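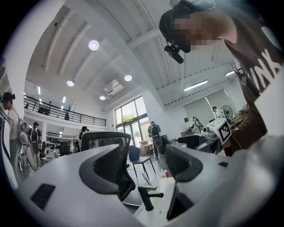 # Le papier, de l'arbre à la feuille

Une feuille de cahier est faite de fibres. Ce sont de tout petits fils, plus fins qu'un cheveu, emmêlés les uns dans les autres. Si tu déchires une feuille lentement, tu peux en voir dépasser au bord de la déchirure.

On fabriquait déjà du papier en Chine il y a 2 000 ans, avec de l'écorce, du chanvre et de vieux chiffons. Aujourd'hui, la plupart des fibres viennent du bois ou de papiers déjà utilisés.

## À l'usine

À la papeterie Csonka, près de Stestaveck, les troncs arrivent par camion. Une machine enlève l'écorce, une autre coupe le bois en copeaux.

Les copeaux cuisent ensuite dans une grande cuve, avec de l'eau et des produits chimiques. La cuisson dissout la lignine, la matière qui colle les fibres entre elles. On obtient une bouillie brune : la pâte à papier. Pour faire du papier blanc, il faut encore la laver et la blanchir.
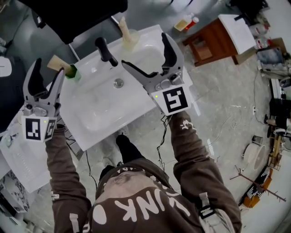

**Pourquoi faut-il de l'eau pour faire du papier ?**

L'eau permet aux fibres de se séparer, puis de se répartir bien à plat. Quand elle s'en va, les fibres restent accrochées les unes aux autres, sans colle.

La pâte très liquide coule sur une toile percée de trous minuscules. L'eau passe à travers et les fibres restent dessus. La feuille est alors pressée entre des rouleaux, puis séchée sur des cylindres chauds. La machine de Csonka compte 34 cylindres. À la sortie, le papier est enroulé en une énorme bobine, que l'on découpe plus tard.

## Lisse ou froissé

Quand on plie du papier, les fibres se tordent et certaines se cassent. C'est pour cela que le pli reste marqué, même si on aplatit la feuille avec la main.

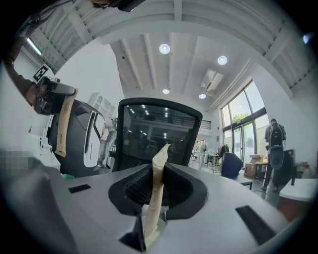
*Papier plié et froissé à l'extrémité d'une bande beige.*

## Et après ?

Le vieux papier retourne dans l'eau, où il redevient de la pâte. On retire l'encre et les agrafes. À chaque recyclage, les fibres s'abîment et raccourcissent, alors on ajoute souvent des fibres neuves.

Le papier gras, comme une boîte à pizza tachée d'huile, se recycle mal. Les règles de tri changent selon les communes : regarde l'affiche près des bacs.

**Mots à retenir**

- **Fibre** : petit fil qui compose le bois et le papier.
- **Lignine** : matière qui tient les fibres du bois ensemble.
- **Pâte à papier** : mélange d'eau et de fibres.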